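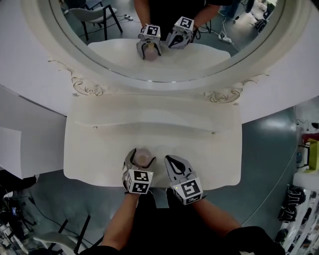 Fachbereich Gestaltung – Projektgruppe Möbel & Alltag, Zwischenbericht Juni

Team: Noémi Fülöp, Shireen Ngubane, Etelka Erdős
Betreuung: Gizella Deák

Thema: Ordnung am Schminktisch. Wo landen kleine Sachen, wenn man sie einfach abstellt, und hilft die Form der Platte dabei oder stört sie?

Stand der Dinge. Tisch steht, Spiegel fest. Platte cremeweiß, wie ein Tablett, vorne geschwungene Kante. Dazu der flache Steg quer über die Mitte – der macht uns am meisten Arbeit. Kleine Fläschchen, die halb draufstehen, kippeln. Shireen will sie alle dahinter haben, Etelka davor, wegen der Reichweite. Noch nicht entschieden.

Spiegelrahmen: geschnitztes Relief, feine goldfarbene Linien. Schön, aber Staubfänger. Im Putzplan extra Zeile dafür.

Ablauf bisher: 17 Durchgänge, jeder höchstens 7 Minuten. Immer gleich: Sachen bunt gemischt auf die Platte, dann einräumen, dann Abstände messen. Grenze für den Abstand zur Vorderkante haben wir auf 200 mm gesetzt, war beim ersten Aufbau zu knapp gedacht, muss nochmal geprüft werden. Messwerte liegen in der Tabelle Dillora, Blatt 2 (Blatt 1 ist veraltet, bitte nicht mehr benutzen!!).

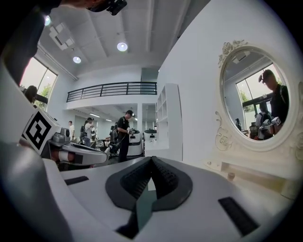

Licht. Vormittags kommt viel Tageslicht durchs große Fenster, dazu die runden Deckenlampen. Für die Arbeit am Spiegel eher zu viel, je nach Sitzposition blendet es. Nächstes Mal Tisch ein Stück drehen und vorher auf dem Boden abkleben, damit wir die Stelle wiederfinden. Durchgang 4 und 5 deshalb nur unter Vorbehalt auswerten.

Probleme:
Beschriftung der Proben zu klein, kann keiner lesen.
Protokollbogen hat kein Feld für umgefallene Sachen, steht jetzt bei Bemerkungen.
Noémi und Shireen haben untershiedlich gemessen (Mitte vs. Rand vom Fläschchen) – ab jetzt immer Rand.

Noch offen: Vergleich mit glatter Platte ohne Steg, Fotos sortieren, Kapitel 3. Raum 417 ist bis Ende Juni für uns geblockt, danach mit Frau Deák klären.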